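読了時間:8分

登壇メモ「両腕ロボットに板を持たせる前に決めておくこと」
2018年2月4日 話す人用の原稿(スライドには出しません)

■出だし(ゆっくり話す。早口になりがちなので水を飲んでから)

こんにちは、よろしくお願いします。普段はYurchenkoという小さなチームで、両腕のロボットに家具の部品を扱わせる作業のルールを書いています。作るほうじゃなくて書くほうかよ、と思われたかもしれませんが、ええ、書くほうです。もちろん手も動かします。ただ、この1年でいちばん時間を使ったのは、うちで「Todow」と呼んでいる社内の作業基準でした。最初の版は紙1枚。今は項目が66あります。増えましたねえ……。

今日はその66項目を全部読み上げる、なんてことはしません(したら途中で皆さん帰ります)。両手でひとつの板を持つ、というところに絞って、何を決めて、何をいまだに決めかねているか、をお話しします。

※ここで手を挙げてもらう。「両腕の機械で、左右同時に同じ物を持たせている方?」少なければ、片腕の方にも関係ある話だと一言。

■なぜ板なのか

箱とか棒とか、いろいろ試しました。で、板がいちばん揉めるんです。大きい、薄い、角がある。片手がほんの少し遅れるだけで、もう片方の手に力がぐっと乗る。指が縁を回り込んでいるので、放すときも素直に放れてくれない。おまけに板って、カメラの前に来ると奥を隠してしまうんですよね。置きたい先が、持っている物のせいで見えなくなる。人間なら首をちょっと傾けてのぞき込むところですが、機械にはそれを「やりなさい」と書いてあげないといけません。

Todowの最初の版には「両手で確実に保持すること」と一行だけ書いてありました。書いたのは私です。これをDaryna Tkachenkoさんに見せたら、「確実って、誰が見て確実なの」と返されまして。ぐうの音も出ませんでした。そこから書き直しが始まります。

基準文書で使ってはいけない言葉のリストもこのとき作りました。「確実に」「適切に」「十分に」「必要に応じて」。この四つを消すと、文章がすかすかになります。そのすかすかの部分が、つまり決めていなかった部分です。皆さんの手元の手順書でも検索してみてください、けっこう怖いですよ!

■持つ前の取り決め

ここは少し細かいです。飛ばしすぎないこと。

まず、持つ場所。左手と右手で、板のどの縁を担当するかを作業票に書きます。「両端」ではだめで、角に近いのか辺の中ほどなのかまで書く。左右対称でなくてもかまいません。対称のほうがきれいに見えるんですが、棚や側板の間に入れていくときは、ずらしたほうが腕の逃げ道ができることがあります。

次に、指の向き。板の表に出る指と裏に回る指を決めます。表に出した指は、板を何かに寄せるときに挟まる候補ですから、寄せる方向とセットで書きます。

それから、声かけ。機械のそばに二人いるときは、始める人と止める人を分けます。兼任はなし。これはOrest Polishchukさんが頑として譲らなかった項目で、私は正直、面倒だなと思っていました。今は賛成派です。止める人は画面を見ない、腕だけ見る。これも書いてあります。

そして、床と周り。キャビネットの下が開いている場合、落ちた物は床まで行きます。足を入れない範囲をテープで示してから電源を入れる。ケーブルは手首から先の動きを一度ゆっくり通して、引っかかりそうなら束ね直し。やり直したら、また最初から一度通します。

■写真を二枚見てもらう(ここで少し黙る。見る時間をとる)
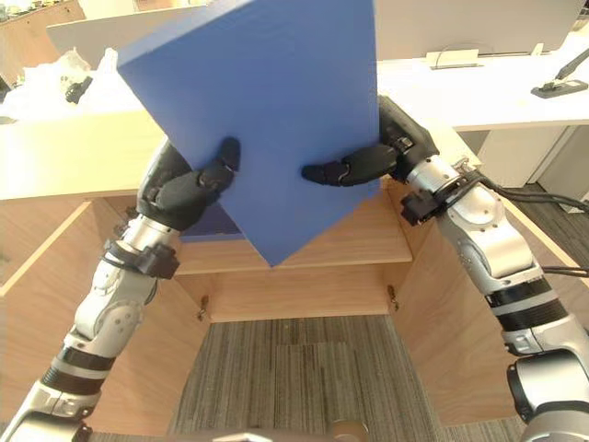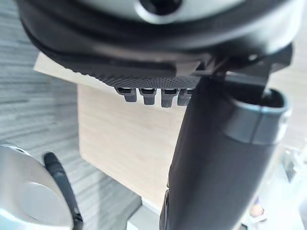
1枚目:青い板を両手で持ち、木のキャビネットの上で傾けたところ。2枚目:手首側のカメラから見た指と、その奥の木の板。

一枚目で見てほしいのは、板が斜めになって、角のひとつが下を向いているところです。下の角のすぐ先に棚板がありますよね。Todowではこういう状態を「角先行」と呼んでいて、角先行のときは下げる速度の上限を別に決めます。面で当たるのと角で当たるのとでは、傷のつき方がまるで違うので。木のほうは柔らかいですから、へこみは残ります。

それと左手の親指。板の表側を押さえています。右手の指も表側に横から出ていて、指先が左の親指のほうを向いている。その間はあまり空いていません。ここが今日いちばん言いたいところで、左右の手を別々に点検すると、どっちも合格になっちゃうんです。左だけ見れば親指の位置はいい、右だけ見れば指の伸び方はいい。でも二つの手の間隔は、どちらの点検票にも載っていない。なので「手と手の間」という欄を新設しました。名前がそのまますぎると笑われましたけど、わかりやすいのが一番です。

二枚目のほうは、手首のカメラで見えるものの例として。指の根元のあたりは近くてよく見えます。右の端のほうはぼけていて、何があるのかまでは読めません。こういう絵だけを根拠に「周囲に障害物なし」と記録してはいけない、というのが基準の31番です。ぼけている範囲は「未確認」と書く。「なし」と「未確認」は別の言葉。Marichka Polishchukさんが点検票の丸印を二種類に分けてくれて、やっと皆が使い分けるようになりました。

(質問が出そうなら、ここで一つだけ受ける)

■記録の話、ちょっとだけ

両手保持の手順を回した記録が、今のところ1,871件あります。そのうち、途中で人が止めたものが403件。多いと思いますか? 私は最初、多すぎると思って青くなりました。でもShuk-fan Manさんに「止めた理由を読んだ?」と言われて読んでみたら、かなりの件が「なんとなく嫌な感じがした」なんです。理由の欄に、本当にそう書いてある。

これを叱るかどうかで、チームがまっぷたつに割れました。理由になっていない、という意見はもっともです。でも叱ったら次から止めなくなりますよね。結局、「なんとなく」は正式な停止理由として認める、ただし止めたときの板の角度と両手の位置は必ず残す、という形に落ち着きました。あとから並べると、角先行のときに「なんとなく」が固まっている。人の勘はちゃんと何かを見ていたわけで、私はこの話がとても好きです(好きすぎて長くなるので、ここは一分で切り上げる!)。

件数が少ないうちは割合の話をしない、というのも決めてあります。1,000件を超えるまではグラフ禁止。グラフにすると、みんなそれっぽく見えて信じてしまうので。

■放すときの取り決め

持つ話ばかりしてしまいましたが、放すほうも同じくらい揉めます。

片手ずつ放すのか、同時に放すのか。うちは片手ずつ派です。先に放す手を作業票に書いておいて、残った手が板を支えられる姿勢かどうかを確かめてから開く。同時派のVojtěch Štefanecさんとはまだ決着がついていません。彼の言い分は、片手だけの時間があると板がねじれるじゃないか、というもので、まあ、薄い板だとその通りなんですよね……。今の版では、厚みのある板は片手ずつ、薄い板は両論併記。両論併記の基準なんて格好悪いんですが、決まっていないことを決まったふうに書くよりはいいと思っています。

指を開いたあと、手を引く向きも書きます。板の面に沿って引くと縁をひっかけやすいので、裏の指を先に逃がす。ここは版を重ねるたびに直している項目で、次の版でもたぶん直ります。

■位置合わせの印

時間があれば。なければ飛ばす。

置き先に線を投影する装置を使っていて、社内では単にLaserと呼んでいます。その読み取り側の小さいプログラムがPlaser。名前が似すぎていて、口頭だと必ず取り違えます。無線で「Laser切って」と言ったらPlaserを落とされたことがあって、それ以来、読み取り側のことは声に出すとき「読み手」と呼ぶ決まりにしました。命名も安全のうちなので、皆さんは最初から違う音の名前にしてください。本当に。

■終わりに話すこと

配布資料の最後に、作業票のひな形を付けてあります。空欄が多いですが、そのまま使ってもらってかまいません。直したところを教えてもらえるとうれしいです。次の改訂は12月のつもりで、「手と手の間」の欄をもう少し書きやすくするのが目標です。

※想定質問「既存の規格とどう関係しますか」→ Todowは社内の作業基準で、規格の代わりにはならないとはっきり答える。
※想定質問「一人作業のときは」→ 両手保持は一人ではやらない。即答でいい。
※終わったら延長コードを受付に返す。

最近のメモ
・点検票の丸印を二種類にした話
・「適切に」を消したら手順書が半分になった
・止める人の立ち位置、三案
・ケーブルを束ね直したあとの確認手順

お問い合わせ | © 2018 Yurchenko | ページの先頭へ戻る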